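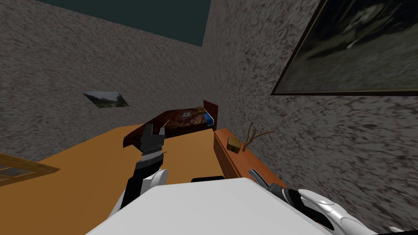 2 min read

Fjeld bedroom cell

The Fjeld bedroom cell is a simulated work cell in the Skuladau household robotics library. It holds one two-armed robot with a white shell and black two-finger grippers, placed in a furnished bedroom with a single bed and a long low dresser. The cell is used to set up and check reaching and picking tasks before they are passed to other rooms in the library. It was written by Feng-yi Lo and is maintained at Otdale.

Layout

The bed stands in the corner where two speckled walls meet, with its headboard at the far end. The dresser runs along the right wall, and a narrow strip of orange floor separates it from the bed. Small items are placed on both surfaces. In the layout shown, a small pale square object lies on the patterned bedspread, and a tan-brown block and a bundle of thin twigs rest on the dresser. The left gripper is open in front of the near edge of the bedspread. Paintings hang on both walls and have no collision shapes.

Setup

Setting up the cell starts with the base of the robot. The base is fixed to the floor, and both arms are then moved to the start pose with the grippers open. Items are loaded last and dropped from a height of 17 mm so that they settle on the surface below. A settling period of 800 steps is run before any arm command is accepted. The stock item list has 78 entries, most of them shared with the Gondon kitchen cell.

Thin items need separate contact settings. With the default values, twigs and rods tend to sink into the dresser top or slide off during settling. The usual fix is to raise the contact stiffness for the single item and leave the furniture alone.

Maintenance

The cell is checked after each change to the physics engine. The check moves each arm through its full range, closes and opens both grippers, and compares the finger positions with stored values. If a finger does not match, its joint limits are reloaded from the master file. Editing the limits inside the cell is discouraged, as the changes are lost at the next build.

A fault found in March 2023 caused the right arm to pass through the front of the dresser when it was lowered quickly. The dresser's collision shape had been made from the top panel only. A full box shape replaced it in build 130, released on Apr 29, 2023.

See also

Gondon kitchen cell
Collision shape
Skuladau item list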